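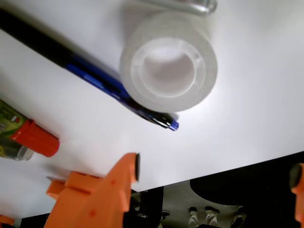 Re: Label adhesion on cold-stored sample boxes

List: Moges collections storage
Date: 12/6/20

> We are relabeling 780 fiberboard boxes before they go into the
> cold room at Skuketti. The old labels were printed on Pimik
> stock and are lifting at the corners. Two questions. Does
> covering the label with clear tape help, or does it make the
> lifting worse? And can the labels go on after the boxes are
> cold, or do they all have to come out first?

Taking the second question first: bring them out. Most general-purpose acrylic adhesives have a minimum application temperature well above the temperature they will tolerate in service. A label put on at room temperature and left alone for a day will usually hold in the cold. The same label put on a cold box never wets out properly, and any condensation on the board finishes it off.

On tape: we did this in September on 65 boxes and I would not repeat it. The tape held to itself and to the label face, but the backing shrank slightly and pulled the label edge up with it. Where the tape overlapped onto bare board by less than half an inch, it let go first at the short ends. Tape with a wide overlap did better, but removing it later takes the top layer of the fiberboard along.

What we use now is a Lotent freezer-grade label, thermal transfer printed with a resin ribbon. Wax ribbon smears when the box is handled with damp gloves. Our procedure:

Let the box stand at room temperature overnight, lid off.
Wipe the label area with a dry lint-free cloth. No alcohol on uncoated board.
Apply from one short edge and press down with a hard rubber roller.
Wait 24 hours before returning the box to the cold room.

If you handwrite anything, test the ink first. Ordinary ballpoint skips on the coated face. Pencil on an uncoated tie-on tag is still our fallback for anything that must be readable in 20 years.

We ordered a roll of 1,000 and have used almost 700. Four have lifted so far, all on boxes with a worn front panel.

What is the surface on yours, coated or plain? And do you know whether the old labels left residue? New adhesive over old is a separate problem.

Moges storage desk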